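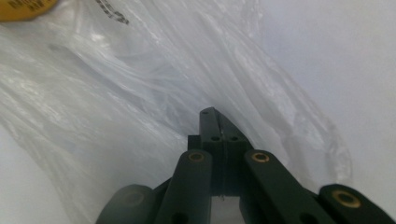 Ticket 507
Component: Onent grasp planner, perception stage
Status: open
Raised by: Sternerham bench team

Problem
Jaw width estimate becomes unstable when the target is thin translucent film. On rigid objects the same build behaves normally. With a plastic bag filling most of the view, the planner keeps changing its mind about where the film ends and the wall begins, and the commanded width follows it.

Steps to reproduce
1. Start Onent with the default Skesura segmentation model.
2. Replay any bag recording against the pale wall.
3. Plot mask area and target width on the same axis.

Expected: the mask covers the whole bag and width changes smoothly.
Seen: the mask sticks to the yellow item and drops the film. In some stretches it is lost for 7 frames in a row, then comes back at full size.

Tried so far
Raised the contrast threshold. No change on the film, worse on the folds.
Locked exposure. Slightly better, still drops out.
Turned off the temporal filter. The dropouts are shorter but the width signal is noisier.
Limited the planner to a window just beyond the fingertips. Best result yet — the yellow item is mostly left out and the gathered film gets picked up.

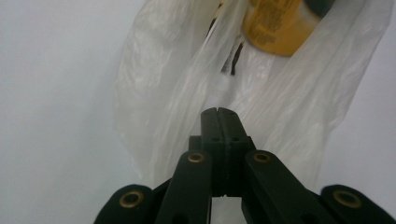

Kariuki: The window helps, but I'd look at the timeout as well. Onent throws away a mask after 100 ms without a match and starts again from nothing. Set mask_hold to 2000 and replay the same recording. If the width settles, the segmentation is only half the fault.

Replayed with mask_hold at 2000. Width no longer jumps when the mask goes, but it lags on release. Leaving the window on and the hold at 2000 on the bench branch only. Log and both config files attached.

Next: retrain Skesura with the film labels, then repeat step 3.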